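Shared Kitchens and Food Waste: Our Bisby House Project

Our question was simple: how much food do students throw away, and can a shared shelf cut it down? We followed 11 kitchens at Bisby House through December, and I loved every minute of it (even the weighing!). Each kitchen kept a diary next to the sink. 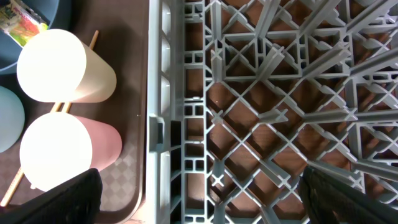
The diaries were brilliant – people wrote far more than we asked for. Bread and salad came up again and again, mostly bought in packs too big for one person.

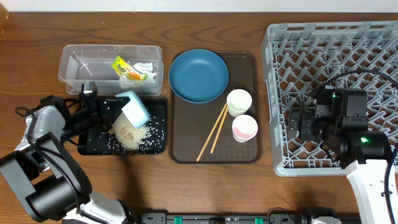 Zeyu Guo, Urkus Group, Year 2

Over the whole month the kitchens binned 3684 items, and 170 more were swapped through the shared shelf. Kitchens with a shelf wasted less, which thrilled us.

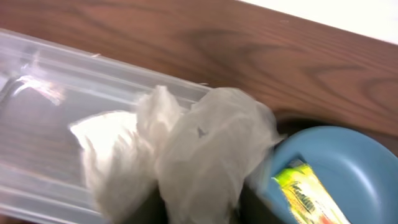

Labelling made the biggest difference to swapping. People took food when they could see what it was and when it had been opened. A clear plastic container like the one on the wooden table suits this well, with a date on a strip of tape. Next term we want to try 2 shelves per kitchen – one for dry food, one for fresh.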